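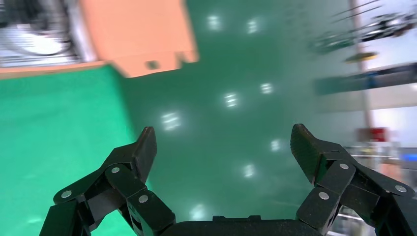 4 Applying the Stavau floor coating

This section covers mixing and laying the two-part Stavau coating on a concrete slab that has already been ground, vacuumed and primed. If the slab is bare, go back to Section 3 and prime it with Diria first. Instructions for stairs, ramps and outdoor slabs are in Section 6.

4.1 Before you open the tins

Check the slab temperature with a surface thermometer, not the air temperature. The slab must be at 12 degrees Celsius or warmer and must stay there overnight. In a cold month, heat the building the day before and turn off any gas or kerosene heater before you start mixing. Electric heaters can stay on if they don't blow across the floor.

The primer should be dry to the touch and have an even, dull sheen. Thirsty patches that look like bare concrete need a second coat of Diria. Let it cure before you continue.

You will need:

Stavau Part A (colour base) and Part B (hardener), same batch number on both labels
Low-speed drill and spiral mixing paddle
Two clean mixing pails, one larger than the other
Notched squeegee
Meléndez short-nap rollers, one for each kit plus a spare
Cutting-in brush
Spiked shoes
Nitrile gloves, safety glasses and a respirator with organic vapour cartridges
Masking tape and rags

Wrap the new rollers in masking tape and peel the tape off again. This pulls out loose fibres.

CAUTION: Part B is corrosive. Wear gloves and glasses whenever the tin is open, including when you are cleaning up. If it gets on your skin, wash with soap and water. Do not use solvent on skin.

4.2 Planning the pour

1. Decide where you will finish. It should be a doorway you can step out of, with a place outside to take off your spiked shoes.

2. Mask the door tracks, drain grates and the bottom edge of any wall panels. Floor drains should be taped over, not stuffed with rags.

3. Divide the floor into strips running parallel to the wall furthest from the exit. One kit should cover one strip. If the building has control joints, end your strips on them where you can.

4. Set out all the kits for the job beside the exit in the order you will use them. For a colour other than grey, box the Part A tins together (pour them back and forth between pails) so that any slight difference in shade is spread across the whole floor.

5. Close the roller doors and switch off ceiling fans. Leave one door or window open at the side away from the wind.

Note: Direct sun on a fresh coat makes it skin over before it has levelled. Cover west-facing windows if you are working in the afternoon.

4.3 Mixing

1. Stir Part A by itself with the paddle until no pigment is left on the bottom of the tin. Scrape the bottom with a flat stick to check.

2. Pour Part A into the smaller pail. Add all of Part B. Do not split a kit by eye. If you need less than a full kit, weigh both parts using the ratio on the label.

3. Mix at low speed for 2 minutes, keeping the paddle below the surface.

4. Scrape down the sides and bottom, tip everything into the larger pail and mix again until there are no streaks.

5. Carry the pail to the strip and pour it out straight away in a long ribbon. Do not scrape the last of the material out of the pail onto the floor.

You have about 17 minutes from the time the two parts meet until the mix becomes too thick to spread. Material left in the pail goes off much sooner than material on the slab.

CAUTION: A pail of mixed coating can get hot enough to smoke or melt the plastic. Never leave mixed material standing in the pail. If a pail starts to warm up in your hands, take it outside, set it on bare ground away from the building and leave it alone until it has cooled.

4.4 Spreading and rolling

1. Cut in along the wall and around posts with the brush, only as far as the current strip.

2. Pull the ribbon out with the notched squeegee, using light pressure and overlapping each pass slightly.

3. Put on your spiked shoes and roll at right angles to the squeegee passes.

4. Finish with a second pass of the roller in the other direction. Use no more than the weight of the roller.

5. Start the next strip while the edge of the last one is still wet. With two people, one mixes and the other spreads. Changing places halfway through is not recommended, as the texture will change with the person rolling.

6. Pick out insects and stray fibres with a wooden skewer as you go. Once the surface has begun to drag, leave them. They can be sanded out before the topcoat.

Remove masking tape when the coating no longer strings but before it is hard. If you miss this point, score the edge with a sharp knife before pulling.

4.5 Curing

Keep everyone off the floor overnight, pets included. Light foot traffic in clean socks or soft shoes is fine the next day. Wait a full week before moving shelving or parking a vehicle on it, longer if the building has been close to the minimum temperature. Rubber mats should stay off for a month.

Do not wash the floor during the first week. If water gets in, blot it up. A cloudy bloom on the surface can usually be removed with warm water and a soft pad once the coating is hard.

4.6 Common faults

Small craters: oil or silicone left on the slab. Sand the area, degrease and recoat.

Sticky patches: poorly mixed material, most often scrapings from the pail. These will not harden. Scrape them off, wipe with the thinner listed in Section 2 and patch.

Visible lap lines: the wet edge was lost between strips. Sand the whole floor lightly and apply a further coat.

Bubbles: slab warming up during application. Coat late in the day, when the slab is cooling.

For anything not listed, contact Anjani Entili at the Brarnemura service desk, extension 2036. Have the batch number and the slab temperature ready when you call.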